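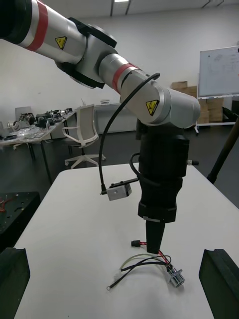 Tresenlow Workshop: progress report to the Kanby Fund

May 26, 2026

Where we've got to

Hello again, and thank you for being so patient with me over the spring. I promised you a proper report once the wiring work was under way and it now is, so here goes. As you'll remember, your grant pays for us to sort, check and re-pack the wire harnesses that came to us from the old Gronow stores, so that small repair shops can get hold of them without having to buy a whole new set every time one plug gives up.

We had 200 harnesses on the list when we started. As of this report 110 have been laid out, looked over, labelled and put away. I'd hoped to be a little further on, but I'm pleased with the standard, and the second half ought to go quicker now that I know what I'm doing (I really didn't in the first fortnight!).

The white table

The best thing we've done with your money so far is also the dullest, and it's the table. We used to work on a dark brown bench that had been in the building for ever, and black wires on a dark bench are a misery. You lose the thin ones completely. On a white top you can see the lot at once - the reds, the blacks, the pale grey-white one that likes to spring out into a loop on its own, the little ring terminal on the end of its black lead. I find I'm making far fewer mistakes with the labels, and my eyes don't ache by teatime.

The rule is one harness on the table at a time and nothing else that belongs in a drawer. No mugs, no spare plugs, no bits of tape. I've been strict about this, mostly with myself.

What's in a harness

You asked last time what one of these things consists of, and I gave you a rather poor answer. The kind we've mostly been working through has a shiny silver round connector at one end, with a knurled part you can get a grip on, and then a run of black and red wires going off to smaller fittings. There's a small black connector with a red wire coming out of it, and a ring terminal that goes under a screw. Lengths vary a lot and so does the condition. Some have sat coiled so tightly for so long that they won't lie flat for love nor money, and those get an evening on the shelf, opened out, before I try again.

Each one gets the same treatment. I spread it out loosely, check the silver connector for bent pins, go along every wire with my fingers feeling for nicks, and tug gently at the ring terminal. Then it's a continuity check, a label, a loose coil and into a paper bag. Loose is the word - I've stopped using tight ties altogether, having seen what they did to the older stock.

Things that went wrong

The first batch of labels was a flop. They were meant to stick to anything and they peeled off the grey wires within days, so I had to do the whole drawer again. We've moved to the Indido tie-on tags, which cost a bit more but stay where they're put. The difference came out of the stationery line and there's still enough left in it.

I also lost the best part of a week to the building. The roof here dates from 1878 and it let the rain in over the drawers in the back corner. No harnesses were spoiled, but everything had to be moved, dried round and moved back, and the order I'd so carefully put them in went to pot. The landlord has patched it. I've left the bottom drawer empty for now, just in case.

And there are 2 harnesses I simply can't match to anything in the Gronow lists. They look fine and they test fine, but I don't know what they're for. I've bagged them separately and would rather hold on to them than guess.

Money

We're inside the budget. The table, the lamp and the tester are all paid for, and bags and tags are the only regular cost from here. I don't expect to ask for anything extra. The full sheet is attached with the receipts.

What's next

The remaining harnesses are the awkward ones, with more branches and more repairs done by other hands over the years, so I'm allowing until October to get through them. Before that I want to write up the checking steps on a single sheet that can be pinned up by the table, and send a first box out to the repair shops on our list to see how they get on with the tags.

If you'd like to come over to Tresenlow and have a look through the drawers, please do. Any afternoon suits, and the kettle lives in the other room these days.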